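I have now put 552 dollars and most of my evenings since March into an arm that is supposed to tidy a desk. The Tistside workshop lets me keep it on the back bench, next to the lathe, and people are kind about it. I still think the hobby is selling itself a story.

The story goes like this: build the desk in simulation, let the arm practice overnight, then move it all to the real motors. Kimport, the kit I bought, says so on the box. So I made a desk with a rose, an alarm clock and a couple of books on it, and plenty of bare top to work with.

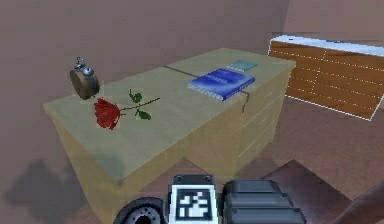
Elif Naz Yaman thinks I'm asking too much of practice runs, and that a simulator earns its keep the first time it stops you from stripping a gear. Fair enough. I have stripped 4 gears on the real arm and none in the computer, where they cost nothing.

But look at what gets left out. My real servos sag after 9 minutes. A real stem bends and a real cover slides. I can type in a number for friction, and that number is my guess.

I'd trust the whole business more if builders posted their bench failures next to their rendered successes. Until then I'll keep putting the books away by hand.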